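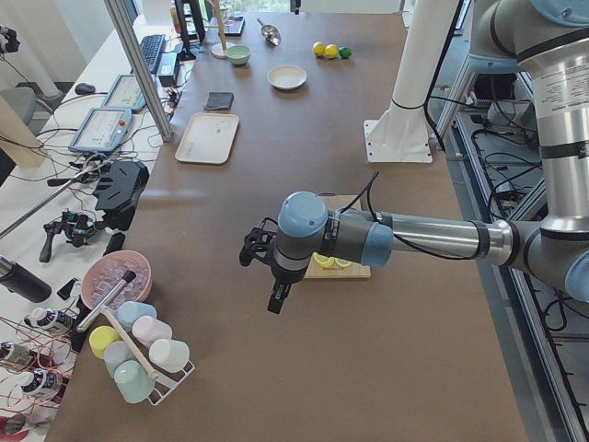 Rocío Arellano asks why anyone would teach a robot the same job over and over, when a person only has to be shown once or twice. It is a good question, and the answer is what our research is about.

A robot arm does not know what a lemon is. It doesn't know that a cherry squashes if you pinch it hard. You have been learning about objects since you were a baby, so you start with a lot of help that the robot hasn't got.

One way to teach it is called learning from examples. A person guides the arm through a job, such as picking up a piece of fruit and putting it on a plate. A computer stores every movement, along with pictures from cameras. Then the person does it again, with the fruit in a slightly different place.

In our project, Gurninach, we collected 500 of these examples. The computer looks for patterns in them: when the camera sees this, the arm should move like that. Working through the examples in this way is called training. 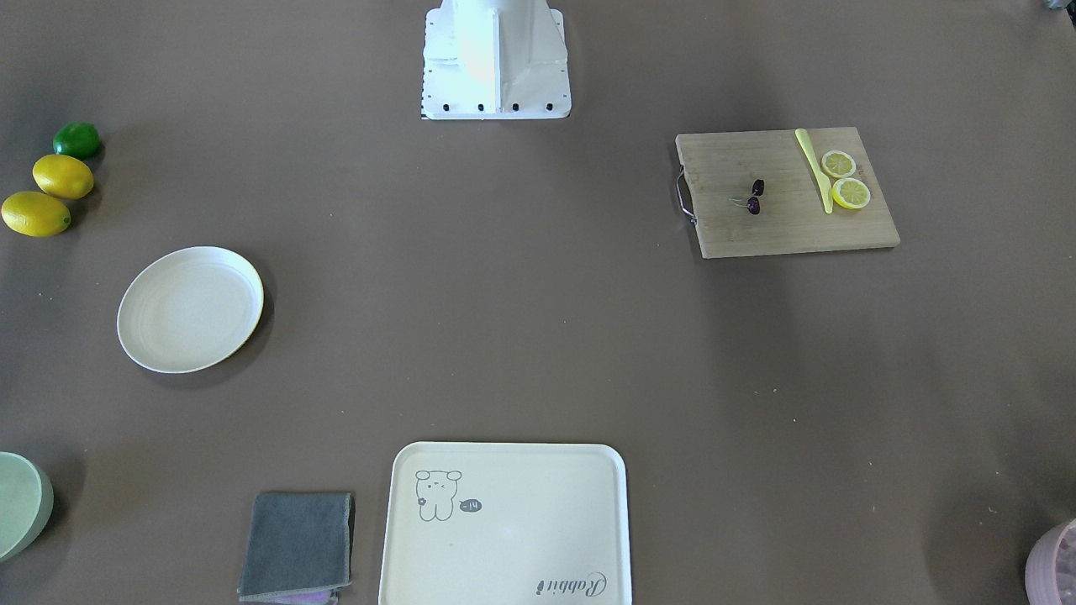 After training comes the test. We put the fruit and the plate in places the robot has not practised with, and nobody guides the arm. If the fruit ends up on the plate, we write down a pass. If it is dropped, missed or put somewhere else, we write down a fail.

We ran the test 500 times with each of 2 robot programs. The first had seen the lemons and limes in the same spots every time. It passed 381 tests. The second had seen them moved about, and it passed 407.

Both programs had the same number of examples to learn from, so the extra passes probably came from the variety. To be more certain, Niloufar Karimi and Signe Toft will repeat the test in December with other kinds of fruit.

The second program still failed 93 times. Most of those were limes that rolled away when the fingers closed. We are now collecting more examples with limes.

Questions for the Gurninach team: write to Corrado Mancuso, Schools Desk | © Gurninach Project | Back to top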